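3.2 What ended up in the trays

I'll admit I came to cable sorting as a sceptic. My own drawer at home is a bird's nest, and when Yae Kuroda first suggested we write about how people in shared workrooms put their leads away, I thought we'd have a page at most. We ended up with 209 notes, most of them grumbles, and I've enjoyed reading every one!

Colour came up again and again. People told us they'd go for a bright lead first and leave the black ones till last — black on black is a misery to pick apart. The trays in Figure 4 show the split nicely, with black cables in a tangle in the yellow one and blue, green and dark red ones coiled lengthwise in the teal-green one.

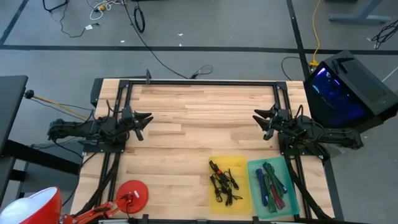 3.3 Coils, tight and loose

Firdevs Karaca and I disagreed over what counts as a tidy coil (we still do, a bit). She wanted anything looped to pass. I held out for a bundle that keeps its shape, like the small purple-and-black one, which sits upright while the green-and-black coil to its right spreads sideways over the wood.

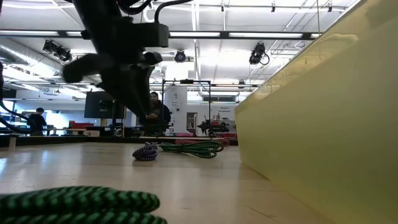 Reading time: 4 minutes

We settled on two labels in July, "tight" and "loose", and went back over the notes with those. Braided leads got more kind words than plain ones, mainly for feeling nice in the hand. The Toprak notes are the odd ones out, as everyone there ties their leads with string, and I've kept them for section 3.4.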